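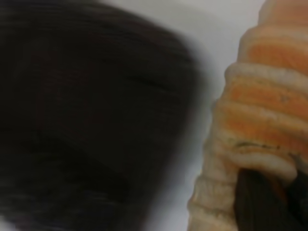
Print this message
E-mail this message

Subject: Re: bread baskets for the August supper - which ones??

Hi all, quick one before I have to run out the door

Answering Aisling's questions in the order she asked them, more or less. Her message is quoted under here so you don't have to dig.

> From: Aisling Quinlan
> Subject: bread baskets for the August supper - which ones??
>
> Hello everyone,
>
> I need to put in the order for table things this week and I'm stuck on
> the bread. Last year we put the rolls out on paper plates and they
> went hard in no time, plus half of them ended up on the floor when
> people passed them down. So, baskets. But what kind? Fanela has the
> real willow ones and they are lovely but I nearly fell over at the
> price. Hotia has the dark plastic weave ones, much cheaper.
>
> Questions:
> 1. Do the plastic ones look awful on a white table?
> 2. Will the long rolls fit or do we need to go back to round ones?
> 3. Liner or no liner?
> 4. How many. We have 300 people coming and I have 1,000 rolls
> penciled in with Savora, does that sound right to anyone?
>
> Would love to hear from somebody who has used them.
>
> Aisling

OK so.

1. No, they don't look awful. I was dead set against plastic and I've come around. The dark brown is nearly black and against white it looks pretty sharp. The thick braided edge helps a lot, it's what makes it look like a proper basket and not something off a desk. Up close sure, you can tell, there's a bit of a shine on the strands. Nobody is going to be up close, they're going to be eating.

Also you can wipe them. Willow you can't, not really. We had willow at the Nic Giolla hall for years and the butter got in and stayed in.
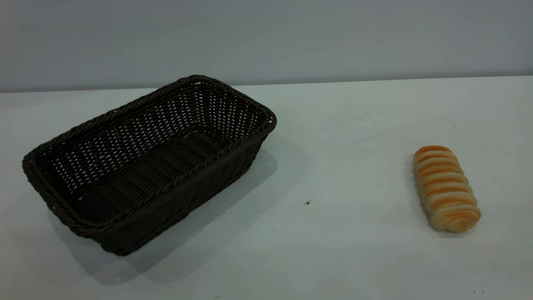
2. Long rolls are fine. Don't go back to round. The rounded rectangle shape is what you want for those, lay them the long way, same direction, then a second layer across if you have to. The round baskets are the ones that give you trouble, the ends stick out and get knocked. Get the deeper kind, NOT the flat tray kind. I know the trays are cheaper. The rolls slide right off when you hand one down the table, and then you're back to last year with bread on the floor.

3. Liner yes. The sides are an open weave, there are gaps, and crumbs go straight through onto the cloth. Plain cotton napkin folded in half does it. Put the fold along the long side and let the corners hang over the edge a little. Paper liners tear when someone digs for the bottom roll. I have a bag of old napkins, cream colored, mostly clean, a few have a stain you can fold under. You're welcome to them, I'd want them back.

If your going to fill them early, throw a second napkin over the top. Bread dries out fast with air coming in the sides like that. Better still keep the rolls in the bakery bags and fill at the last minute, takes two people no time at all.

4. 1,000 is too many I think? That's more than three each and there is rice and potatoes both. But Savora will only do the good price at 1,000 so maybe you order it anyway and we freeze what's left, I have freezer room if somebody can drive it over. Ask them if they can do half plain half seeded. They said no to me once but it was a different person on the phone.

Baskets, I'd say one per six people and then a few over for the serving table. Last time I did this we had 59 and it was plenty for about the same crowd, one or two got borrowed for lemons and never came back. They stack, by the way, the sides slope out so they go one inside the next. Don't push them down hard or you'll never get them apart.

One more thing, wash them before the first use. They have a smell out of the box. Warm water, dish soap, an old toothbrush for the corners, and then upside down on a towel overnight. The bottoms are woven tighter than the sides and hold water longer then you'd expect.

Does anyone still have the long bread tongs? There were four pair in a shoebox with the cake servers. Not in the hall closet, I looked. If they're gone we should add them to Aisling's order while she's at it.

Got to go, will check mail again after 9 tonight.

Print this message
E-mail this message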